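Participants wanted: hand-held gripper study, Tenstead

The Wolde group at Welwood is looking for people to take part in a study on how robots can learn household work from human hands. You would use a pair of hand-held grippers, one in each hand, to do ordinary jobs in kitchens, bedrooms and bathrooms. The recordings are used to train a robot policy, which we call Zuvley.

In our first round we collected 921 usable demonstrations. Policies trained on them did well on open counters and poorly in small rooms, where the arms have little space to move. The next round is meant to bring the total to 2000, with most of the new work done in bathrooms.
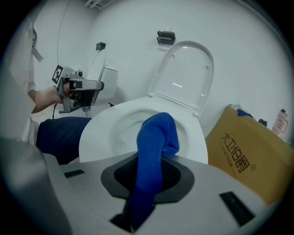 Participants from the first round said the grippers felt clumsy for the first hour or so and that after that they mostly stopped thinking about them -- though one wished the practice session had been longer.

We have since lengthened it. Each participant comes in for 4 sessions, starting in September, and the first is practice only. Sessions are paid, including the practice one.

You should be 18 or older, have full use of both hands, and be comfortable kneeling and bending. No experience with robots is needed. People who took part before may apply again.

To apply, send a short note with your available hours to the Wolde group office by August 14, 2018.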